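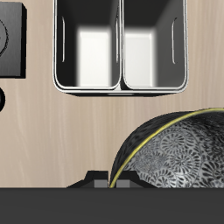 # Kitchen and hall check, Remcombe Community House

Walked December 16, 2018, by Noreen Mulcahy. Boxes are ticked if I was satisfied, left blank if I was not, and commented on either way, which is a habit I was asked to drop last year.

## Exits and hallway

- [x] Front door opens fully from inside. It sticks, then gives all at once. Stand back.
- [ ] Back door clear. There were folding chairs across it again. I moved them. They will return, like swallows.
- [x] Exit sign lit over both doors.
- [ ] Hall capacity notice posted. The limit is 236. The notice says 253, in somebody's nice handwriting. I took it down. Kinsella has the correct one and a laminator.

## Fire equipment

- [x] Extinguisher by the stove charged, pin in, tag in date. Tag number 2324.
- [x] Fire blanket on its hook.
- [ ] Smoke alarm in the pantry. It has a shower cap on it. Shower cap removed, alarm tested, everyone in the building now knows it works.
- [x] Emergency lights held for the full test.

## Stove, oven and hood

- [x] Burners light on the first or second try.
- [ ] Hood filters clean. One is passable. The other could be wrung out for a second career in frying.
- [x] Gas shutoff labeled and reachable without a ladder.
- [ ] Oven door hinge. Still droops on the left. First reported in March, when it was described to me as "settling in."

## Refrigerator and food storage

- [x] Thermometer present and reading 38°F.
- [ ] Everything labeled and dated. A tub marked "DO NOT" had no further instructions. Thrown out.
- [x] Raw meat shelf at the bottom, and empty.
- [ ] Dry goods off the floor. Almost 500 paper cups were on a shelf, very safe, while the flour sat on the tile.

## Electrical

- [x] Outlets near the sink trip and reset properly.
- [ ] Extension cords. The coffee urn was running off a cord that was running off a cord. Both are in my car.
- [x] Panel door closes and the breakers are labeled. "Mystery" is still a label, so I let it pass – for now.

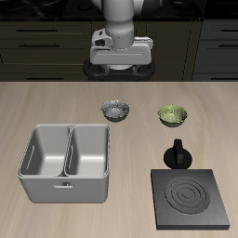
**Who do we call about the hood filters?**

Call Iro, the outfit in Orncombe that cleaned them last time. Ask for both filters and the duct, and get the visit in writing before the next big supper.

## To fix before I come back

1. Correct capacity notice, posted at eye level.
2. Back door kept clear. Tape on the floor might help. It did not help last time, but the tape was beige.
3. Hood filters and duct cleaned.
4. Oven hinge replaced.
5. Flour into lidded bins on the low shelf.
6. One proper heavy-duty cord for the urn, or move the urn to the outlet, which is four feet away.

Second visit will be in March. The cords can be collected from me at any time – bring the receipt for the new one.

N. Mulcahy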